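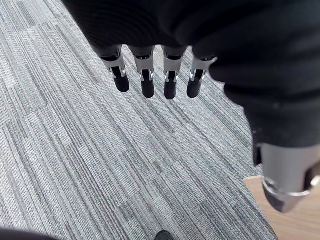

Striped carpet

Striped carpet is floor covering with lines running through it in two or more shades, usually along the length of the roll. I keep this entry for the Padilla Home Glossary, and I'll admit up front that it's one of my favorites (I've lived on gray stripes for 16 years and would pick them again tomorrow). It comes as broadloom, which is the wide stuff sold off a roll, and as square tiles. Gray is the color you'll meet most in offices, classrooms and rentals, though stair runners get to have a lot more fun!

How the stripes get there

There are a few ways to make a stripe. In a tufted carpet the yarn is punched through a backing by a long row of needles, so threading some of those needles with a darker yarn gives you a line that runs on for as long as the machine does. Woven carpet does it on the loom, and the result tends to look crisper. Then there are textured stripes, where the yarn is all one color but the pile goes high and low in rows. I love these. They change completely between morning and late afternoon, and people will argue with you about whether the carpet is striped at all.

Printed stripes exist too. They're cheaper, and they can look a bit fuzzy when you part the pile with your fingers.

Direction

Lines that run away from the door make a room feel longer, and lines that run across make it feel wider. That's the usual advice and I think it mostly holds, except in rooms with crooked walls, where a bold stripe shows you every inch of the problem. Jonalyn Soriano, who wrote the first version of this entry, liked to lay stripes toward the biggest window. I've tried it both ways in my hallway and went back to lengthwise.

With tiles you have more choices. Laid all one way (installers call it monolithic) the stripes join up into long lines. Quarter-turned, each tile sits at ninety degrees to its neighbors and you get a sort of basket pattern. Look for the arrow on the back of the tile before you stick anything down, and please don't do what I did and check it after.

Joins and waste

Seams are the fussy part. Two widths have to meet so the stripe spacing carries on across the join, and the rolls should come from the same dye lot. Dindo Layug fitted mine and left a strip over, 8 inches wide, which I've been cutting patches from ever since. Stair runners need even more care: if the line drifts on one tread, it drifts all the way down.

Cleaning and wear

Vacuum along the stripe first, then across it. A mixed gray is wonderfully forgiving of lint and crumbs, less so of bleach or a dropped candle. Low loop pile holds its lines best under chairs. Cut pile can crush and blur them, and a light brushing helps some.

On names

Older readers write in about "Rorkura stripe," which Rodel Quiambao remembers as a narrow charcoal line repeated every 3 inches on a paler ground. "Ditik" turns up in the same letters for a broken or dotted line. I use both words at home, but you'll have better luck in a store asking for pinstripe or linear.

See also: carpet tile, loop pile, stair runner, underlay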